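Project report: Rules of good practice for a shared robot arm
Zyanya Tovar and Crescencio Arellano
Submitted 14/11/2023

1. Why we wrote rules

Our department has one robot arm with a two-finger gripper, and four student groups use it. At the start of term each group had its own habits. One group lowered the speed limit before teaching a new position, another group did not. Files were saved under names which only the person who saved them could understand. Our supervisor asked us to write one set of rules for all groups, to try it during the term, and to report which rules were followed and which were not.

We read the safety notes which came with the arm and the laboratory handbook. We did not try to replace them. Our rules are about the daily work, where the handbook says very little.

2. The rules for motion

The first version had 14 rules. The most important ones are these.

No person puts a hand inside the marked area while the motors are on. If an object falls over, the operator stops the arm, says "stopped" aloud, and only then the second person may reach in.

A new program is run for the first time at 260 mm per second or less. After three clean runs the group may go up to 600. We never allow 1000 for student work, although the arm can reach it.

The operator keeps one hand near the stop button. This rule was the one most often forgotten, because people want to type notes at the same time. We changed it in the second version: the second person writes all notes.

3. The rules for soft objects

Most written advice we found is about boxes and metal parts. Our task, with the working name Plurno, is about packing and unpacking small shopping, so we needed rules for paper and thin plastic.

The group must write down where the fingers take hold: the edge, the handle or the body of the object. "Gripped the bag" is not enough for another group to repeat the test.
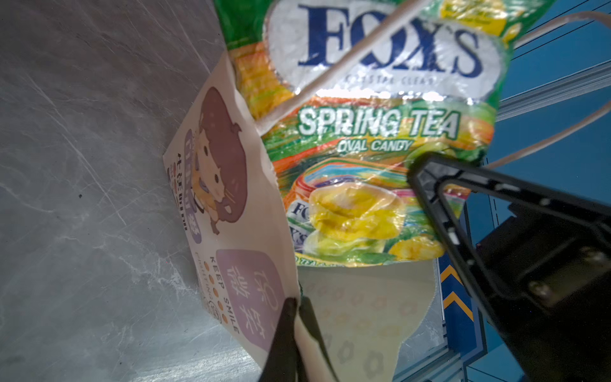

Figure 1. Wrist camera view: one finger at the edge of the paper bag, with the bag of Spring Tea Oval Candy beside it.

Figure 1 is a good case for this rule. The finger holds only the edge of the paper, and the cords lie across and beside the candy bag. In the log we ask for the words "paper edge" and a note on the cords, as a cord can catch on a finger when the arm moves away.

Shiny packaging needs its own line in the log. Bright spots on wrinkled plastic can disturb the object detection, so the group records which lamps are on and does not change them in the middle of a series.

4. What was followed

The speed rule was followed by all groups. The rule about file names was followed well after we put a printed list next to the keyboard. The rule about lamps was followed badly — two groups told us that they did not see the reason for it, and we agree that our first text was too short.

Crescencio also found that rules beginning with a verb were easier to remember than long sentences. We rewrote six of them in this way.

5. Open points

We have no good rule for deciding when a damaged paper bag must be replaced. At present the operator decides, and two operators do not always decide the same. We would like to test a simple scale with photographs in February, when the arm is free again.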